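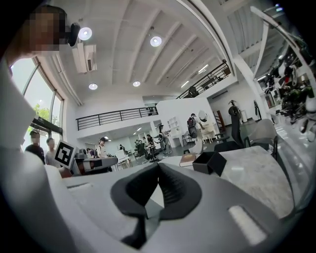

4.2 Pose recovery and clock alignment

The tracker has one job. Give us a 6-DoF pose for each hand-held gripper at every control step, in a common table frame, and say so when it can't. Everything downstream (segmentation, action labels, the policy itself) reads that output and trusts it. Section 4.1 covered the recording process; what follows is the software that runs after recording stops. The package is called Pradby and all of it runs offline.

Inputs. Three streams per take: head camera, left gripper camera, right gripper camera. Each gripper also logs its finger opening and its own IMU. Streams are written by separate processes, each with its own clock. We tried a shared hardware trigger early on and gave up on it - the cable kept getting in the way of the wearer's elbows, and people moved differently to avoid it. So, free-running clocks and software alignment.

Clock alignment. Two passes. The coarse pass cross-correlates the rotation rate from the IMU with the rotation rate estimated from image motion in the same gripper's camera. It gets us within a frame or so on most takes. The fine pass treats the offset as an unknown in the pose optimization and lets it drift linearly over the length of the take. Fixed offset was not enough. On long takes the drift reached 33 ms, and at that size a finger closing on an object gets labeled at the wrong place along the approach. With the linear term the leftover error is below what we can measure with our setup.

Marker front end. Each gripper carries a cube printed with square fiducial markers, mounted behind the fingers. From the head camera we look for the cube faces, refine corners to subpixel, and solve one pose per cube using all visible faces jointly. Solving each face alone and averaging was worse, mostly from the well known flip ambiguity when a single face is seen close to head-on. Joint solve fixes most flips. The rest we catch by asking the IMU which of the two candidate poses agrees with gravity.

Lens distortion matters here more than we expected. The cubes spend a lot of time low in the head view, where distortion is strongest, and a standard polynomial model left a bias that grew toward the border. We switched to a fisheye model with a held-out calibration check. A calibration is rejected if the held-out error is over twice the training error. Florencio Barrios wrote the check after a bad calibration sat in the pipeline for most of March and no one noticed.

Visual-inertial back end. Markers drop out. The cube turns away, a hand passes over it, the wearer looks up. For those gaps we use the gripper's own camera and IMU in a sliding-window estimator, module name Wieser. The window holds 200 keyframes. Marker poses, when present, come in as absolute constraints; when absent the window coasts on feature tracks.

The gripper camera is an awkward sensor for this. A good part of the picture is gripper body, which moves with the camera and so looks perfectly static. Naive feature tracking locks onto it and reports zero motion. We apply a fixed mask per gripper, drawn once by hand, covering the body and the full sweep of the finger pads at every opening. Masked features are dropped before matching. Simple, but without it nothing else in this section works.

Second problem is people. Our hall in Sorkasberg is shared space and there is always someone walking through. We do not screen it off. Two reasons: homes and workshops are not empty either, and a screened-off booth would strip out the distant structure the estimator likes best. Ceiling lights, railings, window frames, the edges of the mezzanine - all rigid, high contrast, and far enough away to pin down rotation very well. When the gripper tilts up, that is most of what its camera sees. People in the same view are moving outliers and a robust loss plus a person mask takes care of them. The mask is dilated by a margin to catch bags and whatever they carry.

Windows are less friendly. Daylight through the glass swings exposure as the gripper turns, and foliage outside moves in the wind. We down-weight features inside glass regions instead of removing them, as the frame around the glass is useful and the region masks are never tight. Exposure is locked at the start of a take. Some clipping near the windows, which we accept.

Table frame. All poses are finally expressed relative to the tabletop. A plane fit to sparse points on the table was our first attempt and it was poor. The marble pattern is pale and low in contrast, and glare on the surface gives features that slide along with the viewpoint. The plane would tilt toward the glare. We now hold up a board with a printed fiducial at the start of each session, and again at the end, and tie the map to it. The two readings should agree. If they don't, the session goes to manual review.

Objects used in the tabletop task. Figure 4 is the head view for one such layout: a brown hardcover book and a black rectangular box on the table, one gripper on each side of the box, cubes facing the wearer's camera. The book's crest and lettering give the object tracker something to hold on to. The box gives it nearly nothing, dark and plain, so we track its outline only and fall back to the gripper pose once the fingers are closed on it.
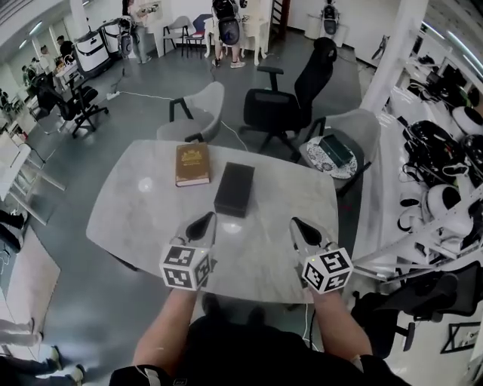 The fallback is a rigid attachment: from the moment contact is declared, object pose equals gripper pose times a constant offset. Contact is declared from finger opening alone. Opening velocity falls to zero while the commanded squeeze is still rising, hold for a few samples, done. Bimanual contact gets an extra constraint, the distance between the two grippers should stay constant while both hold the same object. If it changes by more than a small tolerance we assume slip and re-open the attachment. This part is fragile for soft objects. See limitations.

Failure flags. Every pose carries a state: marker, coasting, or lost. Coasting longer than two seconds becomes lost. We would rather throw data away then train on a smooth but wrong path, and smooth wrong paths are exactly what an estimator makes when left alone. Lost spans are cut and the take is split around them, unless an object is in hand during the gap, in which case the whole take goes.

Results. The Pemance set, as collected, holds 2720 takes. Of these, 118 were dropped by the flags. We went through the dropped ones by hand. Most common cause was the wearer looking away during a reach, so both cubes left the head view at once, and the gripper camera was at the same moment facing close-up table surface with little texture. The two sensors fail together in that case and there is not much software can do. Crossed arms came next. A few were plain operator error, a camera cable half seated.

Catriona MacKinnon relabeled a random subset of contact times by eye as a check on the contact detector. Agreement was good for rigid objects. For the thin ones - the book lying flat, mainly - the detector fires early. The fingers touch the cover edge, stall for a moment, then slide under. We left this uncorrected in the numbers reported in Section 5. A second opening threshold would probaby fix it.

Runtime. The pipeline processes a take slower than real time on one desktop machine, with marker detection the largest share. It parallelizes across takes, so a day of recording is finished overnight. No attempt was made to run it live. The live preview shown to the wearer uses the marker front end only, at reduced resolution, and its output is discarded.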